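Clearing the table, again and again

3 April 2019

I've spent most of my free time since February teaching a pair of robot arms to clear up after lunch, and my family think I've lost the plot. I do see their point! It takes me a few seconds to put a plate, a knife and a chopstick away with my own two hands. Doing it through the arms, with me at the controls and everything being recorded, takes long enough for a cup of tea to go cold.

The project is called Nudo (long story, no good ending) and the idea is simple enough. I drive the arms by remote control, they save every movement, and later on the software learns to copy me. Crockery and cutlery go in the cream bin or the white basket, and then the red cloth gets folded. Do that 600 times and, fingers crossed, it'll manage a go by itself.

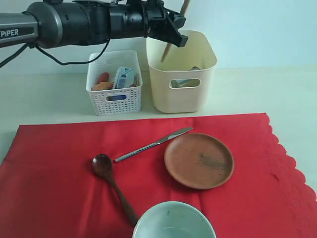

What I hadn't bargained for was how much my own bad habits would matter. If I dither over the bin, the dithering gets saved along with everything else, and the robot will quite happily learn to dither. I watched back a batch of 256 runs and in a good chunk of them I was stopping dead just before letting go, as if waiting for permission. Out they went. I sulked for an evening and then started again with a rule: if I pause for more than 3 seconds, I bin the run and lay the table again.

Laying the table again is the dull bit, by the way. I try to put things down in a different spot each time, but my hands clearly have favourites, so now I shut my eyes first.

The cloth is another matter altogether. Hard things stay the shape you left them in. Fabric slides, puckers, and flops open at one corner when you thought you'd finished.

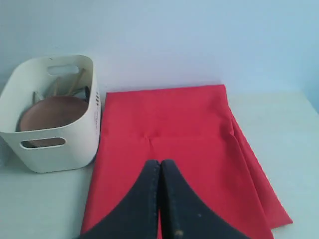

I've got better at it by going slower and keeping the fingers low, and by not fussing over a corner that's a bit off. My best spell so far is 5 decent folds in a row – I had to get up and walk round the room after that. Chopsticks are still my least favourite thing to pick up, mind you. They roll, they hide behind the gripper, and I always come at them from slightly the wrong angle.

I put a moan about all this on the Plinitz forum last week, mostly hoping for sympathy.

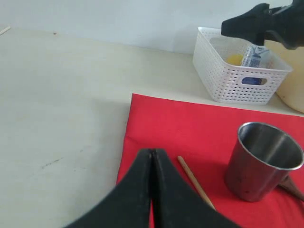 Flurkedia wrote back that I should leave some of the fumbles in, as long as I recover from them, as a robot that has only ever watched clean pick-ups has no clue what to do once it misses. Keep the miss and the second try, was the advice, and only throw out the runs where you give up.

Which is slightly maddening after all that deleting, but I think it's right. So from tomorrow the misses stay in. The pausing rule stays too, at least until I've got a new batch to compare with the old one, and I'm going to do the chopsticks first while my hands are fresh.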